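二つの手

年明けの二日から出勤しているのは、アデルモ・ロ・プレスティと俺だけのはずだった。なのに床はもうケーブルだらけ。椅子をよけ、電源タップをまたいで、機材の前に立つ。

比べるのは二種類の指だ。ブロネオ社の指と、ブルンドゥシーネ製の指。どちらも手持ち式グリッパに付け替えて使う。締め切りは夕方。パガーノの工場へ報告書を送らないといけない。

「握り幅、45ミリでいくぞ」
アデルモの声。返事をする暇もない。

開く。閉じる。もう一度。
ブロネオは軽い。軽いが、閉じぎわに癖がある。最後の最後で、指先がほんの少し逃げる。記録紙に「逃げ」と書いた。字が汚い。あとで読めるだろうか。

「マーカー、見えてるか」
「見えてる。たぶん」
「たぶんはやめろ」

怒っているわけではない。急いでいるだけだ。コークデールの試験のときもそうだった。八月、冷房の壊れた倉庫で、520回の把持を二人でやった。終わったとき、指が開いたまま戻らなくなった。機械のじゃない、俺の指が。アデルモは笑わなかった。黙って自分の水をよこした。

腕を前に出す。左右の高さをそろえる。息を止める。

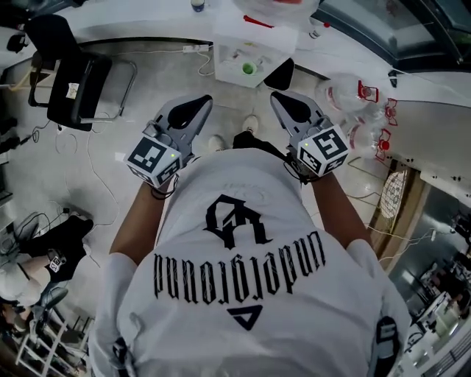
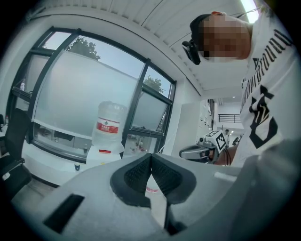
手持ちグリッパの比較作業。一枚目は頭の高さから真下、二枚目はグリッパ側のカメラから。

「そのまま。動くな」

動いていない。動いているのは心臓だけだ。手首のコードが少しきつい。窓のほうは見ないようにした。見ると腕が下がる。昔からそうだ。

「よし、交換」

ネジを外す。一本落とした。椅子の下。くそ。四つんばいになって手を伸ばす。あった。ほこりまみれのやつを袖で拭いて、締める。

ブルンドゥシーネ。こっちは重い。三十分も構えていれば肩にくる。そのかわり逃げない。閉じたら閉じたまま、こっちが緩めるまで黙って待っている。頑固な指だ。
嫌いじゃない。

「どっちがいい」とアデルモが訊いた。
「数字はまだ出てな、」
「数字じゃなくて。お前の手に訊いてるんだ」

困った。そんなことを訊かれたのは初めてだった。報告書に手の気持ちを書く欄はない。

「重いほう」
「理由は」
「信用できる」

アデルモは画面を見たまま、しばらく何も言わなかった。それから椅子をきしませて立ち上がり、俺の右手からグリッパを取って、自分で握った。開く。閉じる。開く。長いこと、そればかりやっている。

来月、彼はパガーノへ移る。みんな知っている話だ。俺も知っていて、まだ一度も口にしていいない。後任は決まっていない。俺だという噂もある。

「66回目から記録が飛んでるぞ」
「え」
「ここ。お前、書き忘れてる」

本当だった。66の欄から下が真っ白。ネジを探していたあたりだ。いや、もっと前か。思い出せない。

「やり直すか」
「やり直そう」

締め切りまで2時間。間に合うかどうか微妙なところだ。アデルモは上着を脱いで、左のグリッパを俺に渡した。右は自分で持ったまま、返さない。

「片方ずつでいい。お前が左、おれが右だ」
「そんなの、条件が変わるだろ」
「変わったと書いとけ」

並んで立った。肩がぶつかる。狭い。彼の指が先に閉じて、少し遅れて俺のが閉じた。

「遅い」
「わかってる」
「もう一回」

俺は記録紙の余白に「操作者二名」と書き足し、また左手を上げた。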